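January, and still dark at half past seven when I finally got up, which felt like a luxury after the week we've had. I made the big pot of coffee and sat by the radiator with my sourdough notes, because I have decided (again!) that this will be the winter I learn to bake a decent loaf of rye.

The starter is doing better. I moved it off the windowsill and onto the shelf over the fridge, and by lunchtime it had pushed up nearly to the lid and smelled like green apples. Last month it smelled like nail polish and I almost threw the whole thing out. Relu Iordache told me to be patient with it, and feed it 120 grams of flour in the morning and leave it alone, and I'm glad I listened for once. He learned from his grandmother, who baked for half the street back in Dovitz and never owned a scale in her life. I own two and still can't get it right.

Today's dough was 415 grams of rye, a spoonful of molasses, salt, caraway, and more water than seemed sensible. It's such strange stuff – more like wet cement than anything you'd want to eat – and I had it up to both elbows before I remembered that you're supposed to use a spoon. Mom called right in the middle of it, of course, so I talked to her with the phone wedged under my chin. She wants the recipe for the walnut cake and I promised to copy it out, and I must really do it this time.
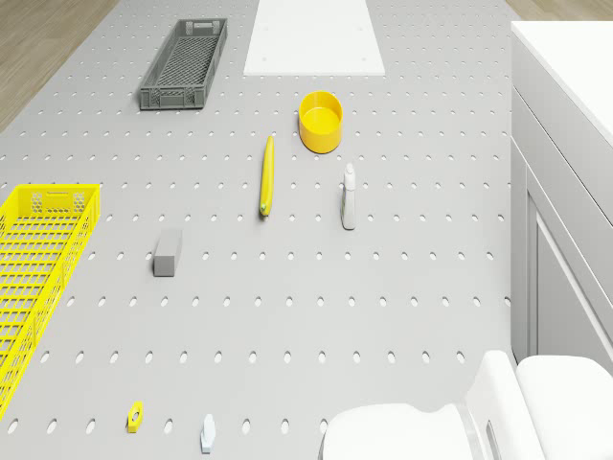

The loaf went in at four, with the oven turned down to 200 after the first stretch, and the whole apartment smelled of caraway until supper. It came out darker than I'd like on one side and a bit flat on top, but I tapped the bottom and it sounded hollow, so I'm hopeful. The book says to wait a full day before cutting it. I lasted until nine, had a slice with butter and the last of the plum jam, and it was gummy in the middle and I loved it anyway.

Flour is nearly gone. Buy more tomorrow, and stamps for Mom's letter.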